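El mercado de Usmont adelanta la apertura y estrena zona de pequeños productores

9 de septiembre de 2026

El mercado de abastos de Usmont abrirá sus puertas una hora antes a partir del próximo mes y reservará la nave sur a explotaciones agrícolas de menos de diez hectáreas. El cambio forma parte del nuevo reglamento de puestos, aprobado por el pleno municipal tras casi dos años de negociación con los comerciantes. La norma anterior llevaba en vigor desde que se reformó el edificio y no contemplaba la venta directa salvo en las semanas de Navidad.

El horario pasa a ser de siete de la mañana a tres de la tarde, de martes a sábado. Los viernes se mantiene la apertura de tarde, hasta las ocho y media. Los lunes el mercado seguirá cerrado para limpieza y carga de cámaras, aunque la puerta de la calle Solis quedará abierta a proveedores desde las seis.

La zona de pequeños productores tendrá 61 mesas de venta. Se adjudicarán por sorteo cada seis meses entre quienes acrediten que cultivan o elaboran lo que venden. El Ayuntamiento ha recibido 181 solicitudes para la primera tanda, la mayoría de huertas situadas en el valle y en los pueblos del otro lado del río. Las que se queden fuera pasarán a una lista de espera con preferencia en el siguiente sorteo.

Cada mesa costará 200 euros al semestre, con agua, luz y recogida de residuos incluidas. Los puestos fijos de la nave norte conservan sus condiciones actuales hasta que venza la concesión. A partir de entonces, el canon se calculará por metro lineal de mostrador y no por superficie total, un criterio que pedían sobre todo las pescaderías, obligadas a pagar por la trastienda lo mismo que por la zona de venta.

El reglamento fija también qué debe figurar en los carteles. Además del precio por kilo o por pieza, los vendedores de la nave sur tendrán que indicar el municipio de cultivo y la semana de recolección. En el caso de los productos que se venden por manojo, el cartel llevará el peso aproximado. Los carteles serán de un único modelo, que se entregará sin coste junto con el número de mesa, y podrán escribirse a mano siempre que se lean bien desde el pasillo.

La reventa queda prohibida en la nave sur. Una explotación podrá compartir mesa con otra del mismo municipio si ambas figuran en la solicitud, pero no podrá ofrecer género de terceros. La primera infracción se sancionará con la pérdida de la mesa durante un mes. La segunda supondrá quedar excluido de los dos sorteos siguientes.

Las obras de adaptación empezaron en julio y están casi terminadas. Se ha levantado el suelo junto a la entrada de mercancías para renovar los desagües, se han cambiado las luminarias y se han instalado tres pilas comunes para lavar verdura. La empresa Zotex, encargada de los trabajos, prevé entregar la nave antes de final de mes. Queda pendiente la cubierta del muelle de carga, que se dejará para el invierno porque la estructura nueva no llegará hasta diciembre.

Durante las obras, los puestos de flores y de encurtidos se han trasladado a la plaza Workneh, donde seguirán hasta la reapertura. El autobús de la línea que cruza el centro mantiene la parada provisional en la esquina de la plaza, y el aparcamiento de superficie continuará cortado por las mañanas. Una vez terminada la mudanza, las plazas más próximas a la puerta quedarán limitadas a media hora, con el fin de facilitar la carga de compras.

En temporada alta, los productores podrán pedir un segundo espacio si hay mesas sin ocupar. La solicitud se hará en la oficina del mercado con dos días de antelación y se resolverá por orden de llegada. Quien falte tres veces seguidas sin avisar perderá el sitio, que pasará a la primera explotación de la lista.

El calendario de otoño prevé además una feria de variedades locales, que ocupará los pasillos centrales un sábado por la mañana. Habrá intercambio de semillas y un puesto de identificación al que los aficionados podrán llevar frutas y hortalizas de su huerto. La inscripción es gratuita y se cierra una semana antes.
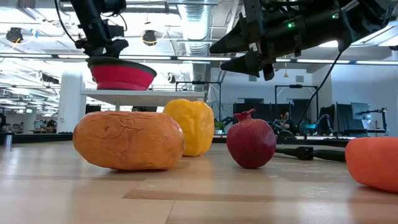
Entre los comerciantes de la nave norte hay opiniones distintas. Una frutera comentó que abrir a las siete le obliga a salir de casa a las cuatro y media y que en invierno, a esa hora, no entra casi nadie hasta que pasan los primeros autobuses. Añadió que habría preferido alargar la tarde de los viernes, «que es cuando la gente viene con tiempo y compra para toda la semana».

El Ayuntamiento revisará el horario una vez concluido el primer semestre, con los datos de afluencia que recojan los contadores de las puertas. En la encuesta previa a la aprobación del reglamento participaron 312 clientes, y la petición más repetida fue la de ampliar el horario, sin que hubiera una preferencia clara entre mañana y tarde. También se pidieron más bancos en el interior, que ya están encargados, y un servicio de reparto a domicilio, que de momento no se contempla.

El sorteo de las mesas se celebrará en la oficina del mercado, en acto abierto al público. Los resultados se expondrán ese mismo día en el tablón de la entrada principal y en la página web municipal. Los adjudicatarios dispondrán de cinco días hábiles para aceptar la mesa y presentar el justificante de pago, y quienes renuncien dentro del plazo conservarán su puesto en la lista de espera. Las dudas sobre la documentación pueden consultarse en la misma oficina, de martes a viernes, de nueve a una.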